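Web Apps and the Browser: Notes for Session 4
Apr 28, 2019

These are my notes for the session on what goes on between your browser and a web app, tidied up a bit from what I scribbled on the board. I've put in a couple of things we ran out of time for. If you missed the session, read the caching part first and then go back to the top, as that's the bit the exercise leans on.

What we mean by a web app

I keep using the term loosely, sorry. For this course a web app is anything you use in a browser tab that would still make sense as a program you installed. Your email, a photo editor, the Wiveron notes app we've been poking at all term. A page with opening hours on it is a website. There's a big muddy area in the middle and I'm not going to mark anyone down for where they draw the line.

When you open a web app for the first time, your browser asks a server for a page. The page turns up and says, more or less, "I also need these other files", so the browser goes off and asks for those too. Wiveron asks for a stack of scripts, two fonts and a lot of little icons before you've typed a word. This is why the first visit is slow and the second one feels quick (usually!).

Caching

The browser doesn't like fetching the same thing twice, so it keeps copies. That store of copies is the cache. Each file comes with a note from the server saying how long the copy can be trusted, and until that time runs out the browser may use its own copy without asking.

Lovely when it works. The trouble starts when the people who make the app change something. Say they redraw the menu. The new page arrives, but your browser still has the old script that runs the menu, and it thinks that script is fine for another week. Now you've got half of one version and half of another, and buttons that do nothing when you click them. I had this with Oltier back in October and spent a whole evening blaming my router.

Good apps get round it by changing the file's name every time the contents change, so the browser sees a name it doesn't know and fetches it fresh. You'll spot these in the network panel, with a jumble of letters and numbers on the end. Have a look, it's oddly satisfying.

A hard refresh tells the browser to ignore its copies for that one page. On most Windows and Linux machines it's Ctrl, Shift and R together. On a Mac swap Ctrl for Cmd. Safari goes its own way, so check the menus.

Cookies and local storage

People mix these up with the cache all the time, and the menus don't help by putting them all on one screen.

A cookie is a small bit of text that the browser sends back to the server with its requests. It's mostly how the server knows you're still logged in. Clear your cookies and you'll be logged out of nearly everything, so please know your passwords before you do it in class (you know who you are).

Local storage is a bigger cupboard that stays in the browser. Apps put settings and drafts in it. Wiveron keeps unsaved notes there, and this catches people out: clear the site data and the draft goes with it. Clearing only the cached files leaves it alone.

Reading an error code

You don't need to learn the full list. The first digit gets you most of the way. Codes starting with 2 mean it went fine. Starting with 3, look somewhere else. Starting with 4, the server thinks the request was wrong in some way, so a bad address or you aren't logged in. A 500 means something fell over on the server, and no amount of clearing things at your end is likely to mend it. Go and make a cup of tea.

When an app misbehaves: the order I work in

1. Reload the page the ordinary way. I know. Do it anyway.

2. Do a hard refresh.

3. Open the same app in a private window. It starts with no cookies and, in most browsers, your extensions switched off. If the app behaves there, the fault is somewhere in your normal setup.

4. Turn your extensions off one by one. Ad blockers are the usual suspects, and the Moreira toolbar on the lab machines has form as well.

5. Copy any unsaved work into a plain text file, then clear the data for that one site. Leave the rest of the browser alone.

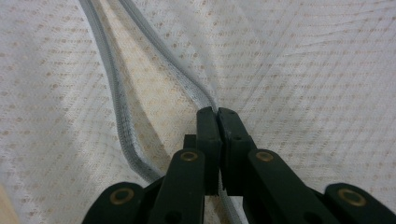

6. Try another browser or another device. If it's broken on both, write to the people who run the app. Give them the browser version, what you clicked and the exact wording of the error.

For next time

Open Tosta (the login is on the course page) with the network panel showing. Load it once with the cache cleared and once straight after, and write down which files were fetched again and which came from the cache. Then pick one file that was fetched both times and have a guess at why. A guess is fine, I'd much sooner read a wrong idea than a blank. Keep it under 150 words. It's worth 10 marks and you can hand it in on paper if the upload page is sulking again.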